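Search reviews Go

Drurkano round fruit basket, tall handle – review

Bought this in July to get the fruit off the counter. Stokthorpe had it for 33, marked down from 50, so I didn't think too hard. Round, woven, light brown, one big arched handle. Mine lives on the table and gets carried to the porch and back most evenings.

First thing, the handle. Bare wicker that size is rough on the palm, so wrap it. I did white with a bit of red where it meets the rim. Took me 10 minutes, looks homemade, dont care.
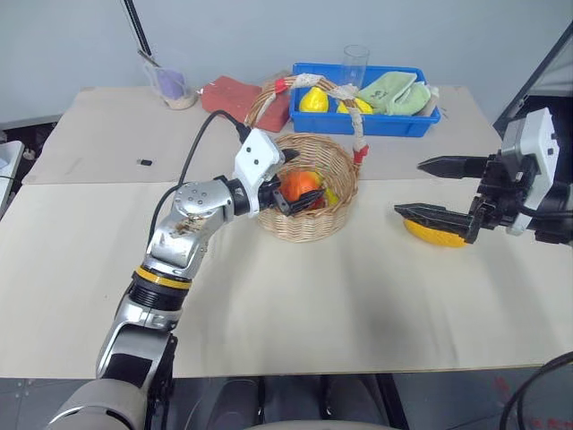 Wrapped handle, red tape at the right side of the rim.

Size is good for a small household. Wide enough that you can see what you've got, so the soft stuff gets eaten first. Lemons are fine. Tangerines fine. Anything big hogs the space and then the small fruit slides down the side and hides – my one real gripe with a round bottom. A flat liner would help and it doesn't come with one.

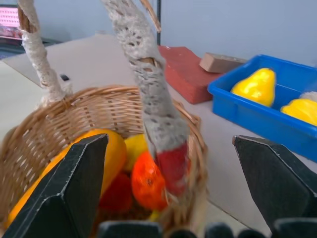

Weave has held up so far, no snapped ends, nothing catching on sleeves. I've had more than 22 trips out to the porch with it loaded and the handle hasn't worked loose. Cleaning is a pain tho, crumbs get in the gaps and you cant soak it. Dry brush only.

Also tried the Soomro wire bowl. Cheaper, marks the peaches, no handle. Ritusdale makes a deeper basket but the bottom layer just rots on you. For overflow I use a plastic tray, way easier to wipe.

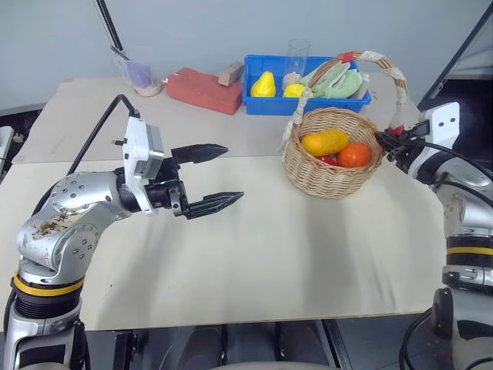

Basket up front, blue tray behind with the pear and lemon.

Four stars. Would be five with a liner and a handle that comes wraped already.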